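So I said yes to being the prompter for Pollholm, and I have been paying for it with my evenings ever since March.

If you missed my earlier posts, Pollholm is the new musical our little group is doing this year, about a fishing town where the lighthouse keeper goes on strike. Juwita Ngau is directing, Gumaro Villalobos wrote the songs (all 19 of them, and he is still threatening a twentieth), and there are 28 people in the cast if you include the gulls. I thought prompting meant sitting in the dark with a script and a flashlight and whispering a line now and then. Ha!

The first thing I learned is that a pause and a blank look exactly the same from the wings. Ayantu Ayele plays the keeper, and she has this huge silence before "Then let them steer by the moon" that goes on forever. The first night I fed her the line. She gave me a look I can still feel. The second night I kept my mouth shut, and of course that time she had really lost it, and we all sat there listening to the heater. Now we have a system – if she touches her collar, she needs me. If she doesn't, I leave her alone, even if it kills me.

The second thing is that everybody goes up on different stuff. Nahom Teshome has the entire harbor speech down cold, two pages of it, and then can't remember "Good morning, Captain." Every time! I've written GOOD MORNING in giant letters in my script, for no reason, because I could say it in my sleep by now. The gulls are nine and ten years old and they know everyone's part, so half the time they beat me to it.

My script is a disaster, by the way. It has tabs, arrows, coffee, and three colors of pencil. Juwita cut a whole verse from the net-mending number last week and then put half of it back, and I'm the only one with both versions written down, which gives me more power than I've ever had in my life.
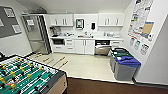
Act two is where we're shaky. The storm scene has people entering from four places while the chorus crosses behind them in rows, and Juwita couldn't get it to click with her diagram, so at the break I had them come and look at the foosball table. Each rod is one line of townspeople, and the whole row has to slide together or it's no good. Gumaro grabbed one of the yellow handles and sang the chorus while he shoved his row back and forth, and the gulls completely lost it, but when we went back and ran it again the crossing was much better. Nobody walked into Nahom, at least. Still to fix: the lantern handoff, the second verse of "Low Water," and whatever it is I keep doing with my page turns, which Ayantu tells me she can hear from center stage.

3 comments

Wubit Feyisa
I prompted for two years and the page turns never got better. Take the script out of the binder and use loose sheets on a towel. Is the strike song still in? My kids sing it in the car.

Nahom Teshome
Good morning, Captain. See, I know it now.

Ayantu Ayele
The collar thing only works if you're looking at me and not at your snacks!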